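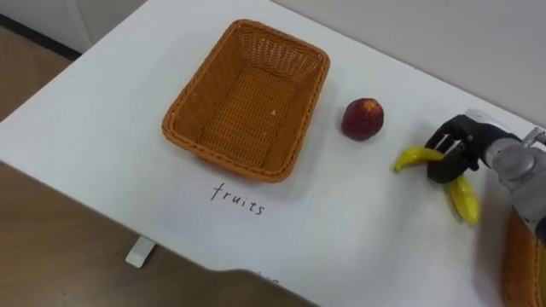

**Ticket 903: fruit basket label gets lost on the white table**
Opened: 14th February
Location: Issa room, sorting table
Status: resolved, one follow-up open

**Reported problem**

We love the new setup in Issa, so please read this as a happy complaint! The Celalia basket is a great size for the fruit, the weave looks lovely on the white Zikar table, and people use it without being asked. The trouble is the label. It's a sheet of white paper with "fruits" handwritten on it in thin black ink, and white paper on a white tabletop pretty much vanishes. From the door you can't tell there's a label at all. It also slides whenever someone brushes past, and twice this week it ended up on the floor and the basket filled up with pens.

**Tried so far**

1. Moved the sheet right up to the basket. Easier to connect the two, but still hard to read from the door.
2. Tucked one edge under the basket. Held really well until the basket was lifted for wiping down, then off it went.
3. Taped the corners with clear tape. Stayed put, but left a sticky patch (came off with warm water and dish soap, no mark on the table).
4. Went over the letters with a thick marker on a fresh sheet. Huge improvement! Readable from the far wall.

**Reply from Gindel support desk**

Thanks for such a thorough write-up, it made our morning. Step 4 is what we'd have suggested first. Two more things to try:

- Use colored card in place of white paper. Dark green or blue is easy to spot on that top.
- Put it down with reusable putty, a pea-sized bit in each corner. Please skip the clear tape, it gets harder to remove the longer it sits.

Could you also check how the basket behaves when fruit goes in? If it skates on the smooth surface, the label will keep getting pushed out of place whatever you stick it down with.

**Update**

Checked the basket with apples and a banana. Set down gently, they're fine. Dropped in from any height, the basket shifts a little toward the front edge and takes the label with it. So you were right!

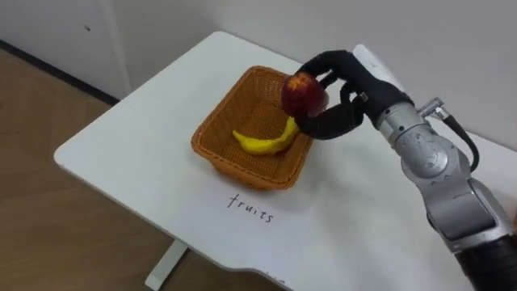
*Red apple just above the wicker basket.*

Cut a piece of drawer liner to fit under the base, 30 cm on the long side. The basket hasn't budged since, and it still lifts off easily for cleaning.

Green card is in place with putty and the word is in thick marker. It looks terrific, and no pens in the basket so far.

**Still open**

Matching card for the second table in Issa. Request is logged under 153, we have plenty of putty left.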